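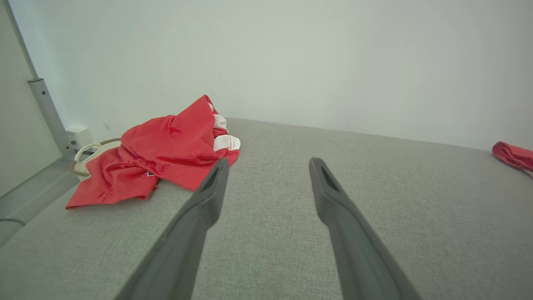
用遥操作录叠衣服的示教数据，抓取阶段的成功率一直上不去，想请教各位是怎么处理起始位姿的。任务本身不复杂：从一堆没展开的衣服里抓起一角，提起，放到桌面中间，再做两次对折。主视角用腕部相机，两根手指始终在画面里，从下沿往中间伸。桌面铺的是浅灰色织物，红色衣服团在左侧，左指尖在画面上已经与衣服右下边缘重叠，但从这个角度我判断不了指尖离布料还有多高，操作员也判断不了，往往要试探着下压两三次才合爪。这些试探动作全部进了数据，训练出来的策略就学会了在布料上方反复点头，有时点完直接空合。

目前的配置和数据情况：

遥操作用主从臂，从臂跟随主臂关节角，没有力反馈。夹爪为平行两指，开合量由主臂扳机映射。控制端软件是 Teren，录制频率和控制频率一致，没有做降采样。

一共录了100条，回看之后剔除了41条，剔除原因主要是抓空、抓到两层以上、提起后滑落。剩下的拿去做行为克隆，动作块长度设为8。

已经试过的：换过更亮的灯；让操作员放慢速度；把试探段手工剪掉。剪掉之后轨迹不连续，动作块跨过剪切点的地方会出现跳变，效果更差。

想问三点。一，只有腕部视角的情况下，高度信息怎么补？二，试探动作是该删还是该留？三，衣服的初始形态要不要固定？现在每条都是随手一扔，领口、下摆、标签朝哪边都不一定。

提问者：灰布桌面
发布日期：2020-07-09

折返点

先说第二点，因为它决定前后两点怎么做。

试探动作不要在录完以后剪，要在录的时候就不让它发生。行为克隆不区分“有意义的动作”和“犹豫”，同一个画面下，数据里有时往下、有时往上，策略输出的就是两者的折中，表现出来正是你说的点头。剪切只能去掉时间上的一段，剪切点两侧的状态并不相同，动作块越长问题越明显。如果一定要剪，应当把跨过剪切点的样本整段从训练集里排除，不能拼接后照用。

操作员之所以试探，是因为他看到的信息不够。处理办法有两类。

第一类是加视角。在桌子侧面固定一台相机，光轴接近水平，高度略高于桌面，专门看指尖和布料之间的间隙。操作员看它，策略也要把它作为输入。这里有一个常见错误：操作员用肉眼直接看现场，策略只给腕部图像。这样录出来的示教依赖了策略拿不到的信息，轨迹看着很干净，回放也没问题，一上闭环就不行。我的做法是录制时让操作员背对工作区，只看屏幕，屏幕上的画面就是策略的输入。前期慢一些，后面省很多返工。

第二类是把下压做成一个确定的动作。铺了织物的桌面有少量柔性，指尖可以轻微接触桌面再合爪，不需要停在一个精确高度上。给从臂末端加一个高度下限，限位放在指尖刚接触桌面的位置，操作员每次都下到限位，然后合爪，不再凭感觉找高度。限位要在每次开机后重新核一遍，桌布换过、压皱过也要重新核。注意限位应加在从臂指令上，录下来的动作也要录限位之后的指令。录主臂原始关节角的话，动作标签和实际执行的就对不上了。

第三点，初始形态不要固定，但要分层。我会按难度分成几档：平铺有褶、半团、全团。先把第一档录到策略能稳定完成，再往上加。随手一扔得到的分布其实很窄，人扔衣服有习惯，位置往往集中在离手近的那一侧。你可以把所有起始帧叠在一起看，如果衣服总落在左边，右边那片桌面对策略来说就是没见过的区域。

另外，剔除的那41条建议不要删文件。抓空之后操作员重新抓成功的那些，从失败状态开始的后半段是很好的恢复数据，把起点切到重新抬起的时刻，单独作为一条轨迹使用即可。从头开始截，不涉及拼接，没有跳变问题。

Flitolel用户_旧版固件

楼上说得比较全，补充夹爪和目标的问题。

抓布料不要从正上方往布堆中间夹，抓到几层完全看运气。找一个鼓起来的褶峰，两指开合方向垂直于褶线，张开宽度比褶宽略大就行，不要每次都张到最大。张太大时合爪行程长，布会被推着走，合到一半褶就塌了。扳机映射建议改成分段的，前段快后段慢，线性映射在快闭合的时候不好控制。

颜色也要注意。灰桌布配红衣服，对比度足够，但是策略可能只学了“往红的地方去”。我们在 Trostden 的台子上遇到过一次：旁边多放了一块同色的布，机械臂在两块之间停住不动。后来的处理是示教时故意在边上留同色的干扰物，位置每条都换，目标始终由同一条规则确定（体积大的那堆）。规则要写下来给所有操作员看，不同人挑不同的目标，等于往数据里加噪声。如果还没到那一步，先把工作区里同色的东西拿走。

力反馈没有也能做。看夹爪电机电流，合爪后电流稳定在空夹值就是没夹到，给操作员一个提示音，当场重录，不用等到回看才发现。这个电流值可以顺便记进数据作为状态输入，我们加了以后空合之后继续提的情况少了很多。

路过的积分器

我觉得是数据太少，多录就好了。我们之前也是抓不起来，后来加到几倍就可以了。灯光别动，桌子别动，相机螺丝拧紧。

动作块8可能短了，也可以调长试试。

灰布桌面（追加）

限位加上了，放在从臂指令侧，录制也改成限位之后的指令。侧面相机还在等支架。起始帧叠图看了一下，确实偏左，桌面右半边覆盖很少，下一批会按网格摆放起始位置，每格先录5条。

动作块长度暂时不动，等新数据录完再单独比较，避免一次改两个变量。电流提示音这个在 Teren 里没找到现成接口，有人做过的话请留言。

相关内容

主从臂关节零位不一致时如何标定
腕部相机曝光固定后画面偏暗的处理
示教数据里的静止段要不要过滤
Grīnberga 夹爪指尖胶皮磨损后的更换
Teren 录制文件时间戳错位
拖动示教与遥操作示教的数据能否混合训练
叠毛巾任务：第二次对折总是偏斜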